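The Long Way Around to a Good Loaf

By Wayne Beaulieu
Sep 2, 2024

My grandmother kept her rye starter in a crock behind the stove, and when she moved from the farm at Risgate into town, the crock rode on her lap the whole way with a dish towel tied over the top. She was 72 that year and had been feeding it since before my mother was born. I have thought about that drive a good deal this summer, mostly while standing in other people's kitchens at five in the morning, waiting for dough to do something.

There are more of those kitchens than you might guess. The Beaudoin bakery, on the corner where the feed store used to be, still turns out 97 loaves on a weekday, and you had better be in line by eight if you want the dark one with caraway. But a lot of the bread in this valley never sees a shop at all. It gets baked at home, wrapped in paper, and handed over a fence or left on a porch, and sooner or later a warm bag of it ends up on the seat of your truck and you have to explain to your family why there is a heel missing.

Rye is a stubborn grain, and I say that with affection. It doesn't stretch the way wheat does. You can knead it until your shoulders ache and it will sit there like wet clay, sticking to your wedding ring. The old bakers here don't knead it much at all. They stir it with a wooden spoon, scrape it into the pan with a wet hand, and go feed the chickens.
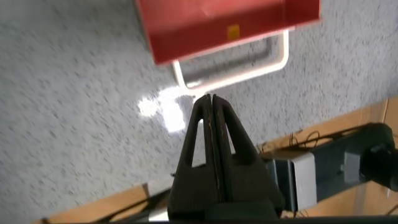
What they do fuss over is time. My grandmother's dough sat overnight in the cold pantry, and she judged it by smell, lifting the towel and leaning in with her eyes closed. She wanted it sour, but a friendly kind of sour, like cider just beginning to turn. I tried to get her to tell me how many hours that took, and she said it depended on the night. I was a boy who liked numbers, so this was hard to hear!

I have since worked out that in my own kitchen it takes around 14 hours in October and a good bit less in July, and I've written it inside the cupboard door in pencil, with so many corrections that my wife can no longer read it (and, between us, neither can I).

Then there is the waiting afterward, which I have never been any good at. A rye loaf wants a full day on the rack before you cut it, or the middle gums up on the knife. My grandmother baked an extra little one in a soup can for whoever couldn't hold out. I still have the can. I made one in it last night, and it was gone by breakfast.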